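Call for Participants: Television Viewing at Home

Closing date for applications: 22 January 2020

The Podow Centre for Audience Studies invites applications from residents of Bronitz and the surrounding parishes who wish to take part in a study of household television viewing. The study begins in March and is conducted jointly with partner groups in Aken and Villanueva.

Its purpose is to record how people choose what to watch, how often they change channel during the evening, and how viewing is shared between members of the same household. An earlier postal survey drew 1,234 replies, but gave little information on viewing by people who live alone. Applications from single-person households are therefore particularly welcome.

Participants will be asked to keep a written viewing diary for 21 consecutive days and to attend one interview at the Centre. The diary should take no more than 20 minutes to complete each day. Interviews last one hour and may be held in the early evening on request.
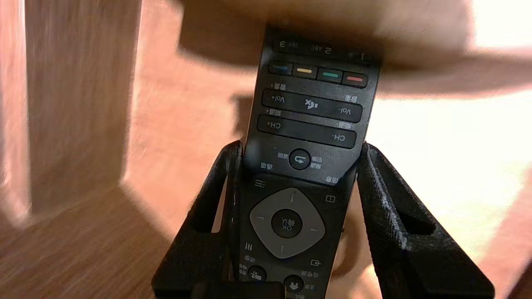
A television remote control with number keys and a row of four coloured buttons.

Applicants must:
- be aged 18 or over on the date of application;
- live at an address within the study area;
- have a working television set in the home;
- be able to keep the diary in English, with help from another person if needed.

Only one application will be accepted from each household. Employees of broadcasting companies and their immediate families are not eligible.

Those who complete both the diary and the interview will receive a shopping voucher by post. Reasonable travel costs within the study area will be repaid on receipt of tickets. Participants may withdraw at any stage - they need not give a reason - and may ask for their diary to be returned or destroyed.

All diaries will be stored securely and kept for 3 years after the study ends. Names and addresses will be held separately and will not appear in any published report.

Application forms are available from the reception desk at the Podow Centre and from Bronitz Library. Completed forms may be handed in at either address. Successful applicants will be informed in writing and sent a diary with full instructions before the study opens.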